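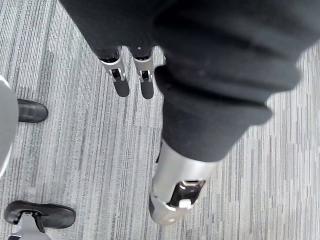

Page 2 of 6

3. Getting the robot ready, and keeping it that way

When our group picked the humanoid for our project, we figured the programming would eat all our time. We were wrong, and I'm kind of glad, because the hands-on part became my favorite thing all year! The robot came to us with 675 hours on its counter, and the first job (before anyone was allowed to run so much as a wave) was to go over the whole machine and write down what we found.

3.1 The sleeve

The black fabric sleeve goes over the arm and rolls up into a cuff. It keeps dust and stray hair out of the joints, and it also keeps fingers out, which our instructor, Alvar Sjöberg, cares about a lot. The catch is that a cuff can creep. If it slides too far down it gets into the wrist camera's view, and if it gets caught in a joint you hear a whine from the motor that you will never forget. We tried three ways of holding it back: elastic, hook-and-loop tape, and just rolling it thicker. The thick roll won. It's less tidy than the tape but you can undo it with one hand, and we undo it a lot.

3.2 Gripper fingers

Each finger is a silver body with a dark pad at the tip. The pads wear, and they don't wear evenly. On our left gripper the inner corner went first, and we only caught it when a paper cup kept turning as it was lifted. Swapping a pad goes like this:

Power off, battery out, arm resting on the foam block.
Roll the cuff back past the wrist.
Loosen the pad screw and slide the old pad off toward the tip.
Wipe the seat with a dry cloth. No solvent!
Fit the new pad, snug the screw, and close the gripper by hand to see that both tips meet level.

Then you run the Drilora calibration script, which opens and closes the gripper 427 times at low force while you stand there and watch. I thought this would be dull. It was weirdly great, like watching a sewing machine.

3.3 Joints

The joint recesses in the metal housing are open enough that you can look in with a flashlight, so we did that at every check. Carpet fuzz is the main thing we pulled out (tweezers, plastic ones). We wrote up each joint in the Surkia log with a letter for the side and a number counting down from the shoulder. I mixed up left and right on my first sheet, as seen from the front versus as seen from the robot, and had to redo the entire page. Robot's left is the robot's left. It's on a sticky note now.

3.4 Shoes and feet

The robot wears black shoes, held down over the foot pieces. Loose straps gave us our worst bug. The balance log showed a small sideways jump on one side, and we spent most of September blaming the code. Then Sjöberg reached down, tugged a heel, and it moved. We tightened the strap and the jump went away on the next walk. After that, a tug on both heels went to the top of the checklist.

By the end of the term the log held 3,316 entries, nearly all of them boring, and I read every one. The two that weren't boring are in section 4, along with the shoulder noise we still can't explain.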